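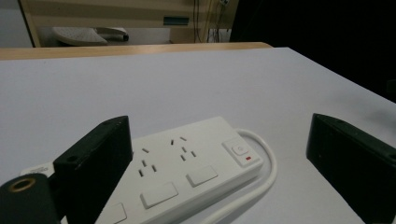 A white power strip on a white tabletop.

I have lived in Wallby most of my life, and I love our ghost stories dearly (I had the one about the weeping bride from my grandmother, who told it with all the lamps off, bless her). So please take what follows as the grumbling of a friend. I think we have let the gadgets take over our haunted places, and I think the stories are poorer for it.

Last November I went along on a night walk at the old Lerer mill with Savvas Balaskas and his group. They are lovely people, generous with their flasks and their biscuits, and they let me tag along for the price of carrying a bag. But oh, the beeping! Every few minutes something chirped or flashed, and we would all stop and bend our heads over a little screen, and then somebody would ask the spirits to make it do it again. I came home at 2 in the morning with cold feet and couldn't have told you what the place sounded like.

Compare that with Aliki Nikolaidis, who used to clean the mill offices and has never owned a meter of any kind. She will tell you about the footsteps on the upper floor, always seven of them, and then the pause. She doesn't mind whether you believe her. I half do, on a wet evening, and I have thought about that pause far more often than I have thought about any reading on a dial.

Savvas would say that a recording is evidence and a story is only a story, and I see his point. His group has 922 clips saved up from the mill and from the Dundutow road, and he played me two of his favourites. In one I heard a voice, I suppose, once he had told me what it was saying. I do wonder what I'd have heard if he had kept quiet and passed me the headphones.

So by all means bring your boxes, but leave them in the car for the first hour. Sit on the steps, let your eyes get used to the dark, and ask whoever grew up nearby what their mother used to say about the place. Old Mrs Triantafyllou at the bottom of Mill Lane is usually glad of the company, and she knows the one about the bride as well, though she gets the ending wrong.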